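In Defense of the Crowded Counter

I have strong feelings about kitchen counters, and the feeling I have most often is that we've been bullied into clearing them. Every home magazine, every real estate listing, every cousin who just finished a remodel will show you three yards of bare stone with one lemon on it. One lemon! Who lives there? What do they eat?

My own counter has stuff on it. It has had stuff on it since I moved in, and I've stopped apologizing when people come over. What I want to argue for is a counter with things out and one good clear patch in the middle, and a decent board sitting in that patch all day long.

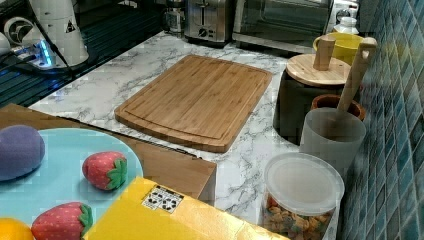 Reading time: 5 min

Let me start with the board, which is the part I care about most. Mine lived in a cabinet for years, on its side behind the baking sheets, and getting it out made a sound like a car accident. So I didn't get it out. I cut apples in my hand over the sink, I cut cheese on a dinner plate (terrible for the knife, I know), and once I sliced a whole onion on the lid of a storage tub because it was right there. Then I left the board out one evening by pure laziness, and the next day I made a real lunch. A sandwich with tomato in it! I've left it out ever since.

Bamboo is what I'd pick, for what it's worth. People get snobby about it and say it's hard on blades, and maybe it is a little, but it's light enough that I can pick it up with one hand and scrape everything into the pot. And get one with a groove around the edge. I used to think the groove was for people who carve roasts. It's for people who cut up a peach.

Now, the clear patch. It has to be on all sides of the board, or nearly, because the food needs somewhere to go before it's cut and somewhere else to go after. I learned this from my neighbor Getsemaní Olvera, who cooked for a living before she retired and who can't stand in my kitchen for two minutes without shoving something toward the wall. She shoves it six inches, that's all, and suddenly I've got room to work. Nothing gets put away, it just gets scooted.

Which brings me to appliances. The advice I keep reading is to hide them. There's a whole line of cabinets from an outfit called Ballum with a roll-down door, the "appliance garage," and the quote I got for one was $1,794 before installation. For a place to hide a toaster! I could eat toast at a diner for a very long time on that.

And a toaster is exactly the thing that should be out. I use mine every single morning. If it were behind a door I'd have to open the door, drag it forward, find the plug, and wait for it to cool before I could shove it back in, and by August I'd be eating cold bread over the sink again. I've heard people say you shouldn't own a two-slot toaster and a toaster oven both. I own both. They do different jobs. The oven is for anything with cheese on it, and the toaster is for when I'm half awake and can be trusted with one lever.

I'd also put in a word for shiny metal next to busy tile. I know the rule is to pick one thing to look at. But a plain white wall behind a steel toaster looks like a dentist's office to me, and a wall of little blue and gray squares looks like a place where somebody might offer you a snack. It hides splatter, too, up to a point, and the point is spaghetti sauce.

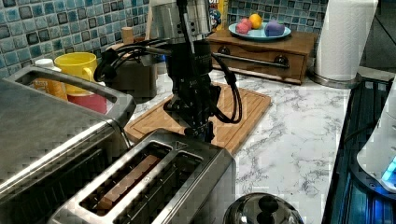

Do you really need both a toaster and a toaster oven on the counter?
Only if you use both most weeks. Keep out whichever one you reach for without thinking, and let the other earn its spot or go live in the pantry.

Mugs are where I lose people. I keep a couple out, in loud colors, right by the coffee, and my sister says it looks like a break room. Fine! Break rooms have coffee in them. She has a beautiful Vesau cupboard with soft-close hinges and she opens it, I swear, 500 times a day.

Same goes for anything you eat by the handful. Cereal in a clear canister gets eaten, and cereal in a box on a high shelf goes stale up there until you find it during a move. I switched to canisters from Zelalora last winter and we've thrown out nothing since, unless you count the marshmallow kind, which was a mistake from the beginning.

I'll give the other side this much. A crowded counter that never gets wiped is just a dirty counter, and marbled patterns in particular will let you get away with murder. Those gray veins hide crumbs, coffee rings, all of it. You have to wipe by feel. I run my palm over it at night, and whatever my palm finds, the sponge gets. It takes me less time than it takes the kettle to boil, and I do the board last, both faces, and stand it up until it dries before it goes back to its spot.

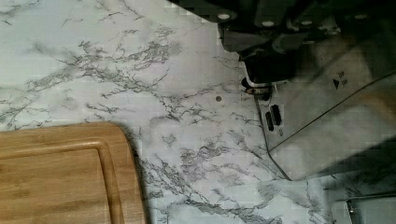
How often should a bamboo board be oiled?
Once a month is plenty for a board that gets daily use. Rub in food-grade mineral oil, leave it overnight, and wipe off whatever hasn't soaked in.

So please, put the lemon in the fruit bowl with the other fruit. Leave the toaster plugged into its own corner, scoot it six inches if you have to, and go cut up a peach.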